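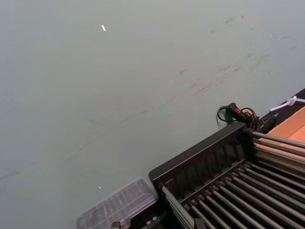
A reader of the last revision asked whether the wrist camera has to be recalibrated every time it is wiped. No. Wiping the lens cover doesn't move the camera. Recalibrate only if the bracket screws have been loosened, or if the Ovine check script reports a drift above the limit stored in the cell file.

# Bustden two-arm cell: setup and care FAQ

Revised 2018-02-13. Replaces all earlier copies. Applies to the cell with the black cloth table cover.

## Setup

**What is the correct power-up order?**

Controller, left arm, right arm, cameras. Wait for each arm to report ready in Ovine before switching on the next. Starting both arms together works most of the time and sometimes leaves one of them without an address on the network.

**Do both wrist cameras use the same calibration file?**

No. Each file is tied to one bracket. If a bracket is moved to the other arm, its file moves with it. Swapped files load without a warning, and the error shows up later as a grasp that lands to one side.

**How should the cloth be laid?**

Pull it back to the wall first, then smooth it toward the front. Small wrinkles are acceptable. A fold tall enough for a fingertip to catch on isn't. After the cloth has been changed, run the table height routine again.

**Which parts may stand on the table during a height check?**

None within reach of the probe path. The routine does not use the cameras and will touch down on whatever is there.

## Cables and connectors

**How much slack does the gripper cable need?**

Enough for a full turn of the wrist in either direction with the elbow bent. The cable leaves the metal connector on the gripper side and should hang in an open curve. If it pulls straight at any point in the test motion, add slack at the first clamp, and leave the connector alone.

**Is fault 116 always the cable?**

It means the controller lost contact with the gripper. In this cell the cable has been the most common cause, followed by a connector that wasn't turned fully home. Log the arm side and the joint positions before you clear the fault.

**And fault 2543?**

Supply voltage low at the gripper. Check the fuse in the Görtz power unit, then the cable. Don't reset it more than once without checking. 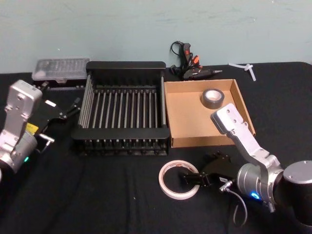 Could the indicator lights on the joints be used as a fault check, one operator wanted to know, when the right arm shows blue and the left shows green? They should not be. Read the arm state in Ovine. A difference in color between the two sides is not listed as a fault for this cell.

## Routine care

**How often are the fingertips changed?**

The pads last up to 1000 grasps on metal rods and considerably longer on cardboard or tape rolls. Change both pads on a gripper at the same time. Uneven pads tilt the part.

**What can be used to clean the arms?**

A lint-free cloth, slightly damp with water. Keep it away from the joint seals and the connector. Don't use solvent on the labels, which have to stay readable for service.

**Can hot glue be used to fix a loose cable clip?**

As a stopgap, on the fixed part of the cell only. It doesn't hold on the moving links. Order the screw-on clip, part 3478, from Bulska.

**May tools be left at the back of the table?**

Only with the cord bundled and inside the marked no-go zone in the cell file. Anything placed there has to be entered in the zone by hand. The planner doesn't add it.

## Repair

**A gripper was bumped against the rack. What now?**

1. Stop the cell and hold both arms.
2. Check the fingers for play with the power off.
3. Inspect the connector and the first stretch of cable.
4. Power up and home the gripper at low speed.
5. Run the Ovine check script on that wrist camera.

If step 2 shows play, take the gripper off and use the spare. Bent fingers are not straightened on site.

**Does a spare gripper need its own settings?**

Yes, the tool weight and the closing offset. Both are written on the tag in the spares drawer. The next full inspection of the cell is in March, and spares fitted before then should be entered on the inspection sheet with the arm side.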